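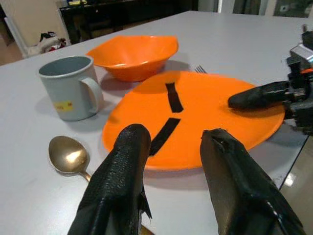

Robot programming methods

Programming by demonstration (also teaching by demonstration, or lead-and-record) is a group of methods in which a robot is given a task by being taken through it, with the motion stored for later use. The person who does this is called the demonstrator or operator. No motion code is written for the task itself, although the recording software, the joint limits and the stop conditions still have to be set up in advance.

Two forms are in common use. In hand guiding, also called kinesthetic teaching, the operator holds the arm and moves it while the motors carry only the weight of the links. In remote control, or teleoperation, the operator moves a separate input device and the arm follows. The input device may be a joystick, a tracked hand controller or a second arm with the same joint layout, known as a leader arm.

Hand guiding needs little equipment and lets the operator feel contact directly. It is hard to apply to two arms at once, and the operator's hands and body tend to block the cameras. Remote control avoids both problems, but most low-cost leader arms return no force, and the operator has to judge contact by eye. 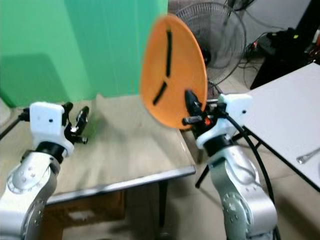
A recording normally holds joint positions, gripper opening and one or more camera streams, all stamped against a common clock. One complete run of the task is called an episode. The Fluvico recorder, which is typical of small laboratory systems, closes an episode automatically after 3000 time steps if the operator has not ended it by hand.

Camera placement follows the task. A camera at the head covers the whole work area, while a camera at the wrist keeps the fingertips and the object in view during the last part of the approach – the part in which small errors matter most. Thin and flat objects such as plates are a usual test for this arrangement. A plate has to be taken at the rim, and a plain round one gives few clues to its rotation. Strips of tape on the surface make the rotation easy to read in the recorded images.
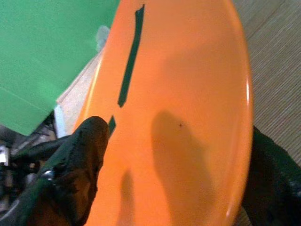
Episodes are reviewed before use. Runs with dropped frames, long pauses or an unplanned collision are removed or marked. Asger Zoëga, in the Ellumside notes on two-arm teaching, separates failed episodes from corrected ones, in which the operator misses a grasp and then recovers. He keeps the second kind. His plate-handling set, closed on 01/06/2019, held 400 episodes, of which 18 were discarded.

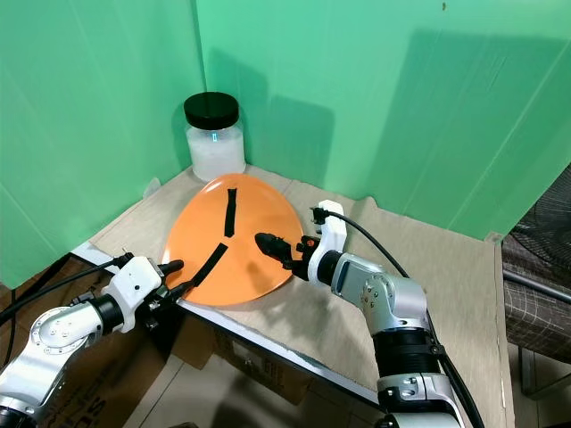 Two-arm work on a plate marked with tape.

Terms differ between suppliers. Bomeck manuals use "guided pass" for an episode and "master" for the leader arm. Prata uses "take" and counts a corrected run as two takes.

See also: Leader arm; Kinesthetic teaching; Wrist camera; Episode (robotics)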